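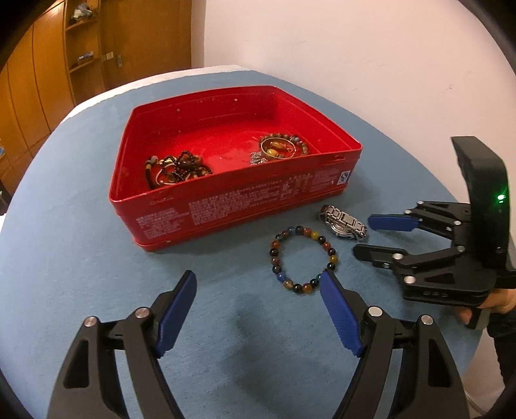

What do you do with a box of tangled costume jewelry? At the Juntunen open day the answer was to sort it by type first, bangles with bangles and chains with chains, and leave the knots for last.

I went on 17 Jul 2019, mostly to see the repair benches, and spent most of the visit at the sorting tables. Juntunen takes in donated jewelry, sorts it, fixes what can be fixed and sells it on through a small shop at the front of the building. Entry was free. You sign in at the desk, get a paper badge, and after that you can wander where you like apart from the plating room.

Edgars Lapiņa gave the talk at 11. He said they had taken in 898 pieces since March, and that 515 of those had already gone out to the shop. The remainder was either waiting for a clasp or waiting for somebody with patience. Beads are the slow part. A strand of small beads will wind itself around anything it is stored with, and the cords are worse because they grip.

The tables are covered in blue cloth. I asked about that and was told beads don't roll as far on cloth as they do on a bare top. A lot of the sorting is done straight into old tins and boxes. There was a red metal one I liked, with brown beads on one side, silver chain next to them and a tangle of dark strands that looked like a morning's work all by itself. They don't label anything at this stage. Labels come once a piece has been checked for cracked beads and worn elastic.

Elastic came up a lot. Most of the beaded bracelets they get are on stretch cord, and the advice was to restring any you plan to wear often, even if they look fine. The restringing bench had six seats and all of them were taken, so I watched over shoulders. They tie a surgeon's knot, put on a dot of glue, and pull the knot inside the nearest bead with a big enough hole.

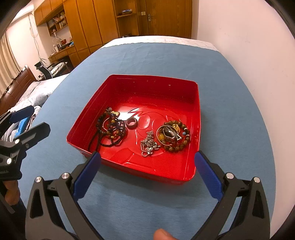 Toon Timmermans disagreed with the sorting by type and told the group he would go by color every time, as buyers at the shop ask for "something brown" or "something blue" and hardly ever for a bangle. Edgars let him finish and said they had tried it for a season. The chains ended up in with everything else and they went back to the old way.

For untangling they use two blunt needles and a little talc for metal chain. No talc on beads. Start from the loosest loop and don't look for the end — that was repeated to us several times. I had a go on a silver chain and got it open in some 3 minutes, though it can't have been a hard one.

The shop was busy by noon. Bangles were in a bowl by the till and the amber-colored beads had a shelf to themselves, with no claim made about whether they were real amber. I bought a brown bracelet with one bead that doesn't match.

Parking is behind the building and fills up early. The coffee is next door.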